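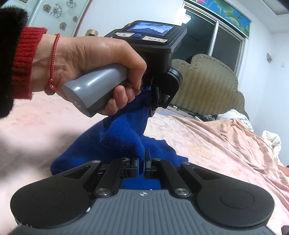
Blue fabric session, both grippers on the cloth

Bracelets, sleeves and chargers during handheld gripper recording, is there a real rule?

posted by pririer_home

Hi all. We do folding and clothes stuff with the handheld grippers, in people's own bedrooms, evenings mostly. Our rules sheet is 2 pages and half of it is about naming files. Nothing on jewelry, nothing on how tidy the bed has to be. One of our reviewers wants to reject anything with a bracelet showing. Another one passes everything. So we get the same kind of take passed on Thursday and thrown out the next day, and people are getting annoyed (me included).

What do you guys write down? Mostly want to know about:
wrists and sleeves
stuff left on the bed, cables etc
how hard to pinch knits
Need something short, people won't read 10 pages.

Leanne Lockwood

We had this exact fight. Ended up with one page, taped inside the lid of the Kunditz case. From memory:

Anything that dangles comes off or gets tucked under the cuff. A flat band is ok. A cord with a bead is not, it can get into the linkage when you turn your wrist over. Thats a safety rule so the reviewer doesnt get a vote.

Long sleeves fine if they stay behind the grip. Fluffy ones, push them up.

Cables and power strips: off the bed before you start. Same for clothes that aren't part of the task. Blankets and pillows can stay, a real bed has those and we want real beds.

Knits, grab the ribbed part, cuff or hem.
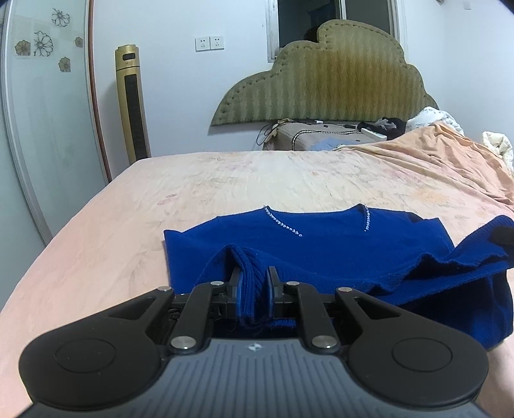
Close until the fabric stops slipping and then quit squeezing. Lift slow. If there's beads or rhinestones on the thing keep the jaws away from them, the pads get chewed up and so does the sweater. For towels we go for a fold and stay off loose threads.

Also wipe the pads every 4 takes. Lint builds up faster than you'd think, esp with terry cloth.

On the reviewer problem: make two lists. "Stop" things and "note" things. Stop = redo the take. Note = keep it, write one line. A messy background is a note. Took maybe a week for everybody to quit arguing.

kunditz_fan_1947

just buy the Lullberg checklist, its fine. we did 300 takes on it, no complaints. doesnt say anything about jewelry tho i think

sepulveda night crew

Agree with Leanne mostly. Don't agree on blankets, ours kept getting dragged in with the shirt so we push them to the far side now. Write whatever you pick in the sheet with the month on it (ours says October at the top) so people know which version they were trained on. And ask the person who lives there before you move their things. Should be rule one really, we forgot to put it in the first time and had to reprint.

pririer_home

Thanks, going with stop/note. Will add the asking part too. Leanne, do you count a watch as a flat band?

Leanne Lockwood

Yes if the strap end is tucked in. Metal link ones no, they pinch.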